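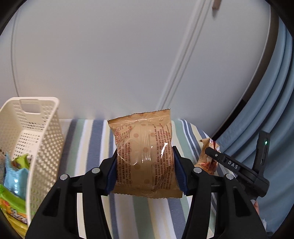 Zamfir replied that fin seals leak at the crimp far more often than along the back seam, so raising the dwell time on the back sealer won't help.

Posted in December by Lenuța Zamfir

madico_30
Disagree. Our leakers were all at the fin, right where it folds under the end seal. Four layers there, two everywhere else.

Zamfir
Then it's a crimp problem. Check jaw pressure first.

Dilex
Which film? Ours changed at reel 781 and the old settings stopped working.

madico_30
Same film all year. I'll run a dye test tonight.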